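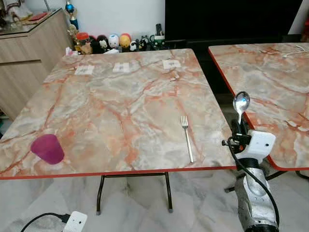 Gripper order, notes for July

Spoon in the right gripper, fork and cup still on the table. Cutlery is what's driving the budget this month so writing it down before I forget.

Duggan quote for replacement finger pads: 918 for the set, delivery extra. Monska cheaper but 3 weeks lead and their pads were too stiff on thin handles last time. Karthikeyan wants 2 sets, one spare. I'd say yes, but out of Hesthorpe money, not ours. Ask Ermira what's left on that line, she thinks almost nothing.

Also to price:
- spare white module + cable, right side
- second folding table same height, or leave it at the two
- longer power lead

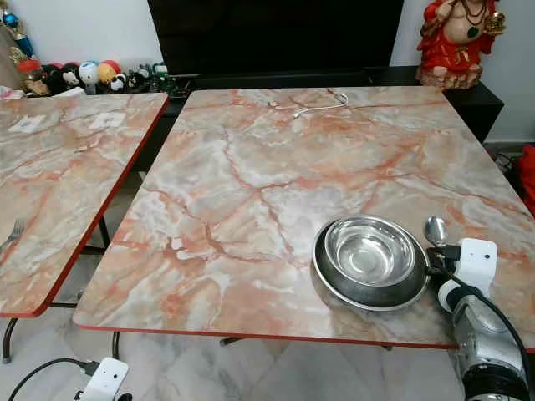

Metal dishes add to the list too. Bowl on plate is in the plan for Umereo so pads need to cope with a smooth steel rim as well as handles. Ask Duggan for a sample before comitting. If they won't send one, order 1 set only and wait.

K. to ring them after 2. Ermira doing the PO, needs cost code form me first. Labels for tables: got plenty, dont buy more.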